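Verura Makers Board > Automation > Good Practice

Thread: House rules for hand-held gripper sessions, draft 2 (please pick it apart!)

fivel_fan
Posted 21 Feb 2020

OK, I've rewritten the rules after all your comments and I'm really happy with how they're shaping up. The big change is a whole section for soft plastic. Boxes and cups were easy to write rules for. Bags are a different animal and I love them for it.

Draft 2, soft plastic section:

Rule 1. Close on gathered film, never on a flat sheet. Pinch a fold and let the creases run into the jaws.
Rule 2. Jaws fully shut before any lift.
Rule 3. Check the pads at the start of every session. Wipe them if there's dust.
Rule 4. A dropped bag stays in the log. Mark it as a drop and carry on.
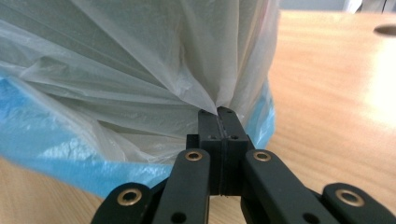

coskun_bench
Rule 1 is too strict for me. At Coşkun we grab flat film all the time and it mostly holds if the pads are clean. If you only ever allow gathered folds, you end up with a log full of the same grip, and then the arm meets a flat bag and has no clue. I'd make it "preferred".

fivel_fan
Fair point, and I did go back and forth on it. But we have newcomers every month and a flat grab is where they lose the bag. Could we do gathered only for your first 37 runs and then open it up?

zunadberg_lab
Why 37?

fivel_fan
It's how many it took me, ha. Happy to hear a better number.

zunadberg_lab
We use 201 at Zunadberg and people grumble, so yours will be popular. Big yes to Rule 4 from me - please don't let anyone water it down. Our July set had the drops cleaned out and we had to redo 1000 runs.
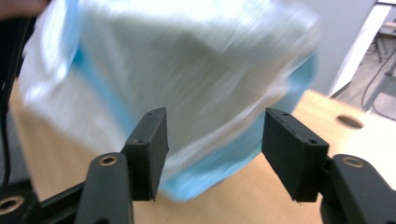
Speed is my other worry, and the draft doesn't mention it at all. I'd like a Rule 5 that says how fast a package may move near the jaws. Slow is dull, I know, but if the bag is swinging between open finger pads and all you get is a smear of white and blue, there's no edge left to learn a grip from. My wording would be: "Bring the object in at a pace where you can still see its corners."

coskun_bench
Disagree again, sorry! Real hands are fast. Keep some blur in, tag it, and let whoever trains on it decide.

fivel_fan
Tagging I can live with. So Rule 5 becomes: slow by default, fast runs allowed if tagged. Does that work for you both?

zunadberg_lab
Works for me if the tag goes on before the run and not after.

coskun_bench
Fine with that. Still want "preferred" in Rule 1 though.

fivel_fan
Noted, it goes in draft 3 with a question mark next to it. Keep them coming, this is great stuff.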